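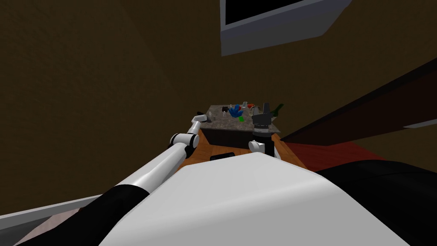
Cumier guesthouse or Hotel Gaten? Two nights in November

Posted by Yuk-lan Chiu, 7:40 pm

Hi all! I need a room near the ferry and I keep going back and forth. Cumier is cheaper and has a shared kitchen, Gaten has breakfast and a late desk. My boat gets in after dark, so I'm leaning Gaten – but the deposit is 200 and that's a lot for two nights. Anyone stayed at either one lately?

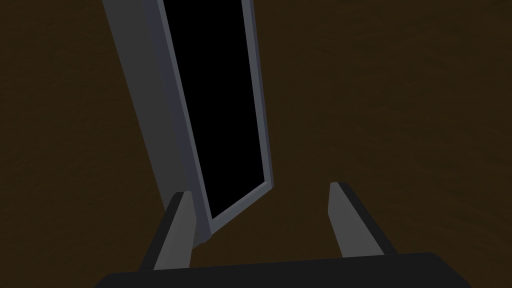

soderlund_fan: Cumier, easy. They leave a key code if you write ahead, and the walk from the ferry is all flat. I never once missed having a desk.

Yuk-lan Chiu: Ooh, a key code would fix my biggest worry. Is it noisy, though? I sleep like a cat.

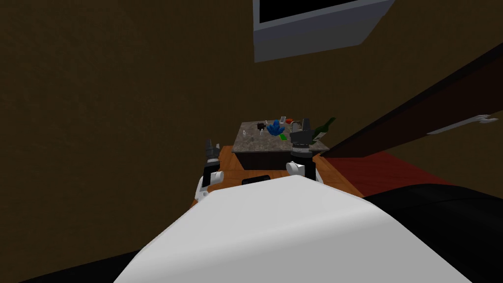
Cumier, kitchen side

mapfold: I have to disagree, sorry. We had room 13 and heard the bar until 2 in the morning (and I like bars!). Gaten gave us the deposit back at checkout, no fuss at all.

soderlund_fan: Room 13 is over the street. Ask for the back and you'll sleep fine.

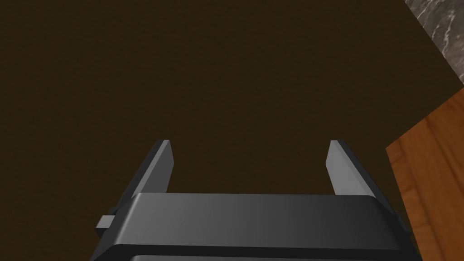
pellgrove: Has anyone tried booking Gaten through Flirnent? I got a lower rate there than on the hotel's own page, but you can't cancel.

Yuk-lan Chiu: No cancelling scares me with that ferry. I'm writing to Cumier tonight about a back room.

13 shares | 2 comments

Comments

tidewater_jo: The bar shuts early in November, fwiw.

mapfold: It didn't when we were there!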